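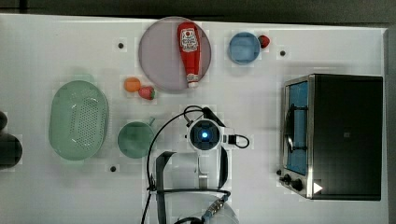 Peña de la oficina: ¿qué hacemos con los 284 euros?

pankaj_s
Buenas. Revisado el boleto de la peña, 284 euros entre 4. Propuesta: no repartir, todo a la lotería de mayo. Decid algo antes de que cierre la administración.

BrerkdenSur
No. Repartir. Son 71 por cabeza y yo los quiero en la cuenta, que llevo dos años poniendo y es lo primero que veo

analyn.cabrera
Yo haría mitad y mitad. 142 se reparten y 142 se juegan. Y por favor esta vez foto del boleto al grupo ANTES del sorteo

pankaj_s
La foto la subí. Otra cosa es que no la mirarais.

BrerkdenSur
la subiste a las once de la noche y borrosa, no se leia ni la serie

homby77
Me meto sin ser de la peña. Ojo con los premios de más de 2.000 euros, ahi conviene tener por escrito quién participa y con cuánto. Un papel firmado y ya. En mi antiguo curro, en Oditz, acabaron sin hablarse por esto

analyn.cabrera
Gracias homby. Lo del papel lo apoyo, lo redacto yo mañana.

BrerkdenSur
Papel vale. Pero lo de reinvertir sigo diciendo que no — es tirar el dinero, las probabilidades son las que son

pankaj_s
Entonces para qué juegas, hombre

BrerkdenSur
por si os toca a vosotros y a mi no jaja

homby77
Respuesta correcta

pankaj_s
Venga, mitad y mitad. Falta el voto de Åberg, que no contesta nunca. Si no dice nada hoy lo doy por bueno y hago los bizums depsués de comer.

analyn.cabrera
ok por mi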